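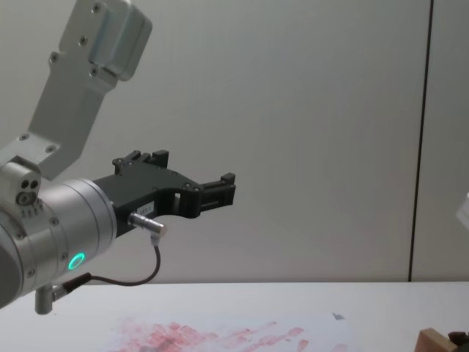

九月份经营与用工专题会会议纪要

时间：星期四下午
主持：Homa Asadi
记录：Ehsan Talebi
参会：Nelent各部门负责人、Ziltau门店代表

一、封控期间租金减免

财务部通报，Parsa园区物业来函，称愿意减免封控期间租金，但函中没有写明减免比例，也没有盖章。Homa问这封函能不能当依据，法务答复不能，只能算意向。上一次物业口头答应的延期缴费，最后照样收了滞纳金，会上对此次来函普遍不抱太大期望。

议定：法务在3天内发出书面询问，要求对方写明起止月份和金额。收到盖章文件之前，租金仍按原合同计提，预算不作调整。

二、停工期间工资发放

人事部提出，封控期间无法到岗的员工按基本工资发放，绩效部分暂缓。Ziltau代表质疑“暂缓”二字：缓到什么时候，复工后补不补，方案里都没有。人事部表示“视经营情况而定”，Ziltau代表认为这等于没有答复，要求记入纪要。现照录。

Ehsan提醒，涉及9名签了固定薪酬条款的员工，合同里没有绩效一说，不能套用本方案。

议定：方案退回修改，补发条件须写成明确条款，下次会前送各部门。
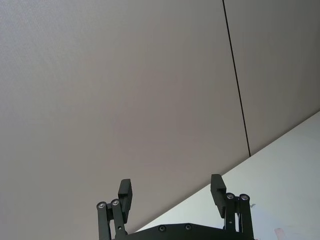 三、纾困补贴申请

Trisham咨询公司报价代办补贴申请，自称通过率很高。Homa要求提供过往案例，对方至今只发来一份宣传册。财务部认为申请表并不复杂，自己填即可，请人代办还要抽成，看不出必要。也有人担心自办材料不全被退。

议定：暂不签约，由财务部自行准备材料，30日内递交。

四、复工通知时限

原拟接到解封通知后72小时内全员返岗。门店方面认为不现实，外地员工能否按时返回尚无把握，交通何时恢复也没有准信。本项未形成一致意见，留待下次讨论。

五、其他

上次会议布置的应急联络表，仍有部门未交，请尽快补齐。

下次会议时间另行通知。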